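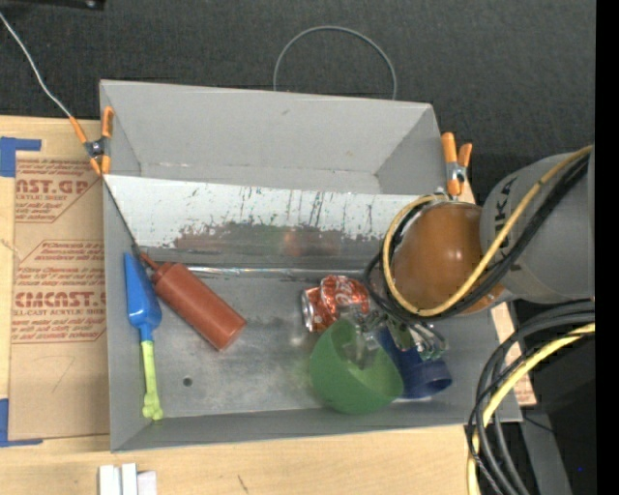
Home cooks should have no trouble fitting the new split pea recipe into a working day, according to Rosemarie Hinrichs, provided the peas are sorted and rinsed the night before. Her comment came as the Prorkden Community Kitchen added split pea soup with smoked turkey to its winter recipe series on 2021-02-01.

The recipe takes the place of the beef and barley stew offered in January. It was prepared by Annelore Voß and tested in both a six-quart slow cooker and a heavy stovetop pot. The kitchen drew on 600 responses to its autumn survey, in which readers asked for soups that use dried goods and freeze well.

The slow cooker version calls for one pound of green split peas, one smoked turkey leg, two carrots, two ribs of celery, one large onion, a bay leaf and eight cups of water. All of it goes into the cooker together and is left on low for nine hours. The turkey meat is then taken off the bone, chopped and stirred back in. Salt is added only at the end – the amount will depend on the turkey.

On the stovetop, the same quantities are ready in 90 minutes over low heat. Cooks are advised to stir more often during the last half hour, when the peas begin to break down and may catch on the bottom of the pot.

"We tried it with yellow peas as well, and the flavor was milder," said Voß. "Either color may be used. The cooking time does not change."

A meatless version is printed on the reverse of the recipe card. It replaces the turkey with smoked paprika and a tablespoon of tomato paste, and uses vegetable broth for half of the water. Dirk Diekmann, who edited the card, said the broth should be low in salt.

Printed cards are available at the Janssen Street counter during regular hours. A total of 2,780 have been produced for this edition, and readers may take one card per household. The text may also be requested by mail. Large-print cards will be supplied on request.

The soup keeps for four days in the refrigerator and three months in the freezer. It thickens as it cools and should be thinned with a little water when reheated.

The next recipe in the series, a white chili with hominy, is now being tested. Suggestions for the spring edition may be left at the counter or sent to the recipe desk.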